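From: Osvaldo Caputo
To: hand-upkeep list
Subject: Re: Glove sleeve and thumb setting on terry cloth

Ghasemi wrote:

> We have the same hands as you, same silver fingers with the dark tips,
> and we've been trying towels this month. Flat cotton is fine. Terry is
> driving us up the wall. The thumb either skates over the loops or digs
> in and drags the whole towel along with it. We re-zeroed the thumb
> twice and it made no odds. Do you run yours bare or with a sleeve? And
> how often do you go through the finger set-up? Ours was last done when
> the arm was fitted. Pictures would help if you have them.

Oh good, somebody else doing towels! I was beginning to think we were the only ones. I've spent most of November on exactly this and I'm very happy to go on about it.

First thing: zero the thumb on the cloth you mean to pick up. We used to do ours against the bare tabletop, as the Wedis sheet tells you to, and then wonder why it was wrong by the depth of the pile every single time. Now we lay a towel out flat, bring the four fingers down until the tips only just meet it, lock them there, and then lower the thumb in small steps until the cloth dents around it. Stop at the dent. If the loops start leaning over you have gone one step too far, so back up by 2 and save it.

I do this from the wrist camera with my nose nearly on the screen. You want to see the thumb tip and the row of fingers at the same time, and the shadow beside the thumb is a great help -- it closes up as the tip comes down, and you can judge the last bit by that alone.
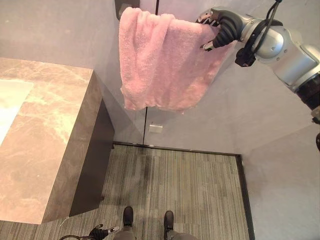
Pink towel up in the grip, hanging in two layers.

Once the thumb is saved, do the hang test before you trust it. Pick up, lift well clear of everything, and leave it there for a slow count of 13. Then put it down and have a look at the cloth where the tips were. If there are pulled loops, your closing force is too high. If the towel has crept down through the fingers, it's too low, or (more often, in our case) there is fluff in the finger joints and they aren't closing all the way. Clean first, then change numbers! I lost a whole afternoon to doing it the other way round.

On fluff: new terry sheds like a spaniel. We brush the joints out with a dry, soft paintbrush at the start of every session, moving from the base of each finger towards the tip, and wipe the tips with a barely damp cloth. No oil anywhere near them. Nesness suggested a puff of air and I tried it for a week, but all it did was drive the fluff further into the joints, so I've gone back to the brush.

While you've got the brush out, look at the cable over the wrist as well. Turn the wrist slowly to both ends of its travel and make sure the loop stays a loop. Ours had been clipped too short at one point and the hand would twitch a little at one end, which I blamed on the software for far too long.

As for the sleeve: yes, we use a fabric glove on the hand for the close work, with the fingers left out. It keeps fluff from getting in at the top of the fingers. Two things to watch:

- The elastic band wants to sit just above the base of the fingers. Any lower and it rubs when they curl, and the finger at the end of the row gets there late.
- Smooth the spare cloth back over the hand before you start. If it bulges forward it will cover that end finger and you can't see what the tip is doing.

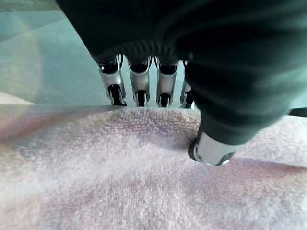

Wrist camera, glove on, thumb tip pressed into the pile.

How often? We do the full set-up every 1000 picks, plus the thumb on its own whenever we change to a different sort of towel. It's a quick job once you've got the knack. My log is up to 124 thumb settings now, each with the towel, the step we stopped at and how the hang test went, and I love that log dearly. You can see the old towels and the new ones separate out as plain as anything. Washed ones need a deeper setting than I'd ever have guessed.

One question back to you. When yours drags, does it drag towards the fingers or sideways? Towards the fingers is nearly always depth, and the routine above should sort it. Sideways makes me think the thumb base has a bit of play in it, and no amount of zeroing will cure that. Hold the tip between two of your own fingers (power off, please) and rock it gently. If you can feel a click, nip up the base screw and start again from the top.

I can send the log sheet, blank or filled in. It's a plain table with a column for grumbles. And if anyone else on the list has tried the Jellness tips on terry, do shout -- I've only heard about them second hand and I'm dying to know whether they pick up as much fluff as ours.

All the best,
Osvaldo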